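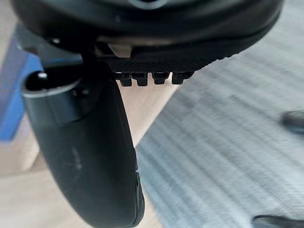

Fig. 1. Blue upright surface at the left of the work area, seen at an angle.

Unit 4: Painted flat panels, inspection and handling
Notes prepared by Mwajuma Kinyua. Lab section: Esther Kimaro.

4.1 Terms
Face: either of the two large surfaces.
Edge: the narrow surface between faces. The long and short edges are recorded separately.
Corner: the point where two edges meet. Corners are graded crisp, eased or damaged.
Sheen: the amount of light the finish returns at a low angle. Colour and sheen are separate entries on the sheet. A medium blue may be flat, satin or gloss without any change in its colour code.

4.2 Reference panel
The practice panels for this unit are cut to 1,000 mm by 661 mm. Measure both long edges and both diagonals before starting. If the diagonals differ, the panel is out of square even when all four edges are to size. Students lost marks in April for recording one diagonal only.

4.3 Viewing angle
An upright panel seen at an angle looks narrower than it is, and its far edge looks shorter than its near one. Do not estimate width from an angled view. For surface defects the reverse holds: a low angle shows dents, runs and sanding marks that disappear when the panel is viewed square on. Do both, square view first.

4.4 Reflections and shadow
A smooth painted face will often carry a soft band of light across it. Move your head to one side. If the band moves, it is a reflection. If it stays in place, check for a change in paint thickness or a rubbed area. Treat dark patches in the same way, and move the lamp before writing anything down. 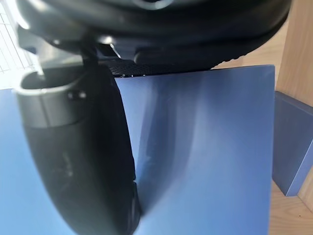
Can colour be matched from the brightest part of a painted board?
Match it from an evenly lit area away from any reflection. The bright area is partly the colour of the lamp, and a sample taken there will come out too pale. Take a second reading near the opposite corner and note both.

4.5 Handling
Hold by the edges. Stand panels on a padded strip, face to face, and keep grit out of the gap. Slide nothing across a painted face. Offcuts go in the Barasa rack, full panels in the Dondska rack, long edge down.

Read section 4.3 again before the lab. Bring a tape, a square and a soft pencil.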